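The Evening Section

Teresa Baran signed up for the statistics course in January, on her break, standing at a vending machine with her phone in one hand. It cost $178, and she could pay it in two parts. The college was in another state. She had never been there and did not expect to go.

She worked second shift at the Tratitz plant and got home a little before midnight. The course page said students could watch the lectures whenever they liked. It also said the quizzes closed on Sundays at eleven, and she wrote that on the back of an envelope and taped it to the refrigerator.

The first lecture was forty minutes long. The teacher was a man named Ignacio who wore the same green sweater in every video and cleared his throat before each new slide. He talked about averages. Teresa watched it at one in the morning with the sound low, and when it was over she could remember the sweater and very little else. She made tea and watched it again.

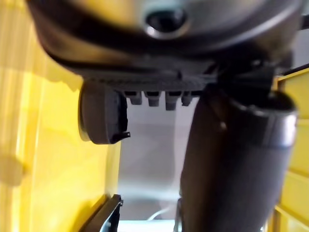 Close up, from underneath.

There were 33 people in the section. She knew this from the list on the discussion board, where everybody had been asked to post a few lines about themselves. Most had done it in the first two days. There was a dental assistant, a man who drove for a bakery, two sisters who had signed up together and answered each other's posts. Teresa wrote that she lived in Dakau and wanted to finish a degree she had started a long time ago. She deleted "a long time ago" and then put it back.

One person answered. Her name was Iwona Kołodziej, and she wrote, "Same here. Are you doing the problem sets on paper or on the screen?"

Teresa wrote that she did them on paper.

"Good," Iwona wrote. "Me too. The screen makes me stupid."

After that they wrote to each other most nights. Iwona was up at odd hours as well, though she didn't say why and Teresa didn't ask. They compared answers to the odd-numbered problems. When the answers matched, they moved on. When they didn't, each of them went back and worked it over, and it was usually Teresa who had dropped a minus sign.

The third quiz was on a Sunday. Teresa had the whole day for it and used the morning to do laundry and the afternoon to drive her mother to the pharmacy and back. She sat down at nine. The quiz opened in a program called Gukico, which had to be installed first, and the program wanted an update, and the update wanted her to restart the computer. It was an old computer. By the time she saw the first question it was twenty past ten.

She got 64.

The number came up in a gray box with a button under it that said Continue. She looked at it for some time before she pressed the button. Then she closed the lid and sat in the kitchen with the light off. Her essay for the other requirement was due on Wednesday, 2,000 words, and she had written the title.

She thought about the refund policy. She had read it in the first week, the way a person looks for the exits in a theater. The date was already past.

At midnight she opened the computer again to tell Iwona she was going to drop the class. She typed it out. She explained about the update and the pharmacy. She said that some people could do this kind of thing alone in a kitchen and she was probably somebody who needed a room with a teacher in it. She read it over, fixed one word and sent it.

Then she washed the cup and the plate that were in the sink.

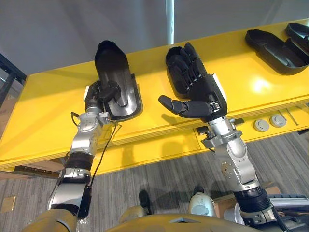 Iwona wrote back that she had gotten a 58, and that Teresa could drop if she wanted to but should look at the syllabus first, page four, where it said the lowest quiz didn't count. She said she had been in rooms with teachers in them and had failed there too. Then she asked what Teresa had put for question six.

Teresa found the syllabus. She had printed it in the first week and put it in the drawer with the takeout menus. Page four had a coffee ring on it. The sentence was there, near the bottom, in the same small type as everything else.

She got her notebook out of her work bag and turned to a clean page. Question six was about a bus that came late on some days and on time on others, and you had to say how likely it was to be late twice in one week. She had guessed. She wrote the numbers out again, slower this time, with the minus sign dark enough to see.

"I put the wrong thing," she wrote to Iwona. "Give me ten minutes."

It took her closer to thirty. Iwona was still there – the little dot next to her name was green – and she had worked it a different way and gotten the same answer.

"Okay," Iwona wrote. "Seven."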